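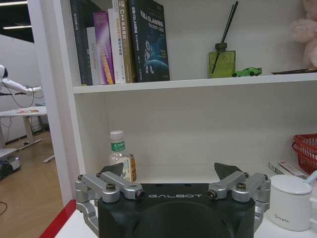 *Books at one end, diffuser next, small stuff after that.*

I rearrange my shelves more often than I'd like to admit, and after ten years of it I've got a few habits that stick. My friend Inger Eyvindsson swears by labels (she even labels her labels!), but I'm too lazy for that, so what follows is the easygoing version.

## Start with the books

Books go in first and they go against a side wall, so the wall does the work of a bookend. I put the tall heavy one at the open end and turn it out a little if it has a nice cover. Space pictures look great this way. Then I give myself 15 minutes for the rest of that shelf, and whatever I haven't placed by then goes in a basket until tomorrow. 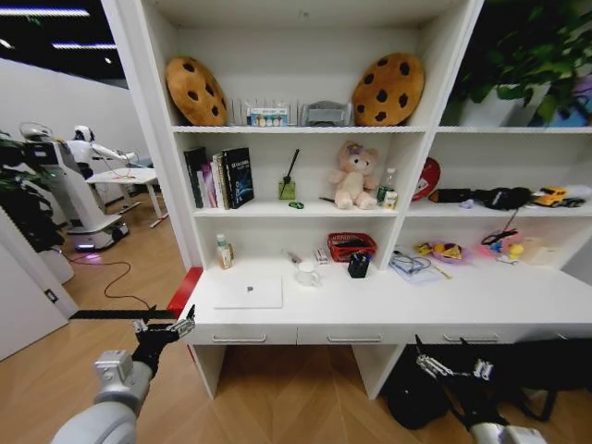

## Let the soft things have the corners

Cushions are wonderful in corners! Two round cookie ones, one at each side, and a top shelf looks finished with hardly anything between them. A plant with lots of leaves does the same job higher up on the right, but take it down to water it. I learned that one in May, with a paperback underneath.

A plush toy is good for the middle of a shelf, sitting up, with its feet toward you. I keep drinks over by the divider where they're easy to grab, tall bottle behind and little one in front, and well away from the reed diffuser.
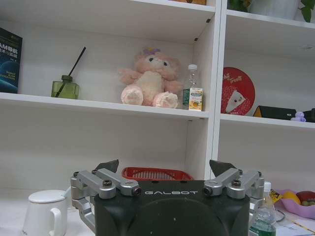
Diffuser oil can mark a painted shelf, by the way, so I slip a saucer under mine at home and wipe the neck of the bottle whenever I flip the reeds. Every 2 weeks is plenty.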